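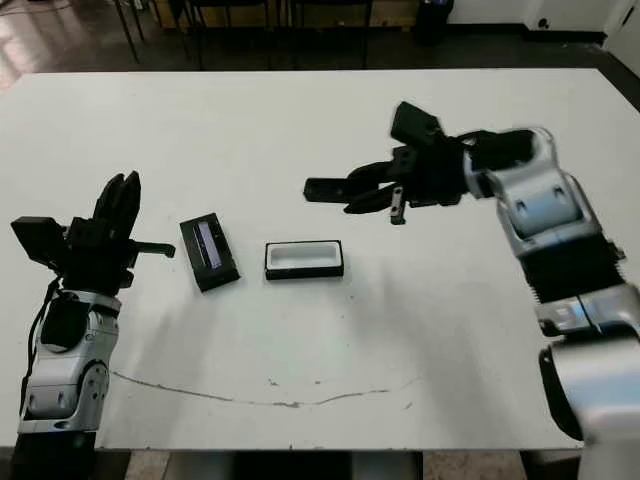 4. Setting up the Brulleck dehumidifier

I've had mine for nearly 2 years and I still check this page every June, so bear with me!

1. Stand it upright for a good hour before plugging in (I made tea).
2. Push the water tank in until it clicks.
3. Set the dial to 42 and leave the door shut.

Note: if the tank light blinks, take the tank out, check the float moves freely and slide it back in.

Caution: please don't run it off an extension lead. Mine tripped the whole upstairs, freezer included.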